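Morkus Furniture Terms
Data card and README, release 16

Morkus is a table of furniture terms for people who write listings, catalog records and repair notes. It maps the words sellers and owners use for small household furniture onto one preferred term per object or part. The current release holds 3353 source terms linked to 185 preferred terms. Coverage is strongest for tables, serving carts, shelving and stools. Beds, upholstery and built-in cabinets are thin.

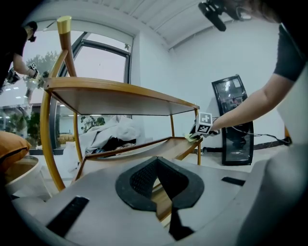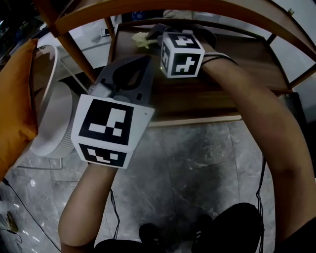 Contents of the release

terms.csv: one row per source term
preferred.csv: one row per preferred term, with scope note
parts.csv: part-of links between preferred terms
changes.txt: additions, merges and retired terms since release 10
LICENSE.txt

All files are UTF-8 with Unix line endings. The CSV files use a comma as separator and double quotes around any field that contains a comma. There is a header row in each. Empty fields are left empty; the strings "NA" and "none" are never used as placeholders.

Fields in terms.csv

term_id: integer, stable across releases
term: the source term in lower case, spelled as found
pref_id: link to preferred.csv
relation: same, narrower, broader or regional
region: two-letter code, or empty
source: tuvia, stockli or editor
note: free text, at most one sentence

Fields in preferred.csv

pref_id: integer, stable across releases
label: preferred term, singular
class: object, part, joint or finish
scope: what the term covers and what it leaves out
status: active, retired or draft

A retired preferred term keeps its row. Its scope field names the term that replaced it. Identifiers are not reused.

Sources

Most of the terms come from the Tuvia list, a set of words pulled from secondhand listings and stripped of prices, names and locations before it reached us. The listing text itself is not part of this release and cannot be rebuilt from it. The Stöckli list is smaller and comes from a workshop's printed parts catalog, typed in by hand. It supplies nearly all of the terms for joints and finishes. Rows marked editor were added during review to fill obvious gaps, for example where a plural form was present and the singular was missing.

Choosing a preferred term

The preferred term is the one a buyer with no trade background would be expected to understand. Where two terms meet that test, the shorter one is used. Trade terms are kept as source terms with the relation same or narrower. A term naming a maker's product line is excluded unless it has become a general word in everyday use.

Some decisions that come up often:

Cart and trolley. "Serving cart" is preferred in all cases. "Tea trolley", "tea cart" and "drinks trolley" map to it as regional or narrower. A cart must be meant to roll. A tiered stand without wheels or casters goes under "tiered stand", whatever the seller calls it.

Tray and shelf. "Tray" requires a raised rim. If the tray is fixed to the frame, the record should carry both "shelf" and "tray", with "shelf" first. Lift-off trays are recorded as separate objects linked through parts.csv.

Brace, stretcher and rail. "Stretcher" is used for a horizontal member joining two legs. "Brace" is used for a member set at an angle or on a curve. "Rail" is kept for members directly under a top or seat. Source terms that do not make the distinction map to "brace" with the relation broader.

Finial and cap. "Cap" covers any fitting that closes the end of a post. "Finial" is narrower and is used only for a decorative cap that stands above the post.

Color words. Finish terms describe treatment, not color. "Honey", "walnut" and "cherry" used as colors are excluded, as sellers apply them to many species and stains. "Walnut" as a species is out of scope.

Quality checks

Every row in terms.csv was read by two reviewers working separately. Where they disagreed on pref_id, the row was held back until the scope note had been rewritten to settle the case. Disagreements on relation alone were resolved in favor of the broader reading. The build script rejects duplicate term and region pairs, links to missing preferred terms, and part-of chains that loop.

The review did not measure how often each term is used. No frequency field is provided, and row order carries no meaning.

Known problems

Regional codes are incomplete. An empty region field means the region was not recorded, and should not be read as worldwide use.

"Side table", "end table" and "occasional table" are still three preferred terms. Their scope notes overlap, and a merge is planned.

Names for casters are taken almost entirely from the Stöckli catalog and follow one workshop's habits. Check them before using them in a parts order.

Part terms for folding furniture are in draft status.

Several source terms contain misspellings. These are deliberate, and the relation is set to same. Do not correct them on import if the table is going to be used for search.

Suitable uses

The table was built for search expansion, for cleaning up free-text catalog fields, and as a reference for people writing short descriptions by hand. It has been used in the Fliresholm catalog for all three. It is a poor fit for valuation, dating or attribution, and it contains no period or style terms.

Loading

Read preferred.csv first, drop the rows with status draft if they are not wanted, then join terms.csv on pref_id. Match on lower case with surrounding spaces removed. Hyphens are significant: "drop-leaf" and "drop leaf" are separate rows with the same pref_id.

Changes and corrections

Corrections should give the term_id, the proposed pref_id and one example of the term in use. New preferred terms need a draft scope note and at least two source terms. Changes are collected and applied together each June. Fixes to broken links are released as they are found and do not change the release number.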